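Workshop notebook, May, 14:31

Spent the afternoon on the parts panel for the Zirkedwood bench. The point of it is to give the thin boards and the processor a fixed place to stand, so that whoever is building up a unit takes them from the same spot each time. Up to now they have lived in foam trays, and the trays wander.

Slot holders first. The old ones from Palamarchuk gripped too hard at the bottom and I was having to rock the boards to get them out. Opened the slit with 1000 grit folded over a steel rule, 40 strokes a side, then blew the dust out. Board goes in under its own weight now and comes up straight. Did the second holder the same way. Left the chip holder alone, it was fine.

Panel is matte grey and shows every fingerprint. Wiped it with alcohol before fitting and it still looks grubby. Not going to paint it.
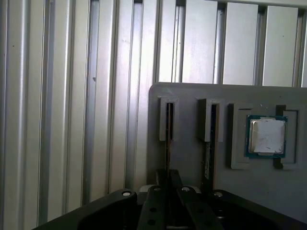 Can the processor be left in the square holder overnight?
Put it back in its box at the end of the day and leave only the two boards in their slots. The holder has no lid, and dust settles on that bench from the saw next door.

Ambros Lanz wants the panel moved further from the aluminium profiles so there is more room for fingers behind it. I tried it 43 mm out and the bracket flexed when I pushed on the top edge, so it went back to where it was. If we want the gap we need the heavier Bamatberg bracket, and there are none in the drawer. Added to the order list.

Also tried the Fudetti tape on the back of one holder in place of the screws. Held for the first few insertions, then began to creep. Screws back in, tape in the bin.

To do:
- deburr the spare holder, same grit, same number of strokes
- label the slots (left = board 1, right = board 2)
- ask Ambros whether the chip holder wants a notch for the corner mark
- clean out the profile grooves, there is swarf in the ones by the window

Left the rule and the rest of the paper in the top drawer.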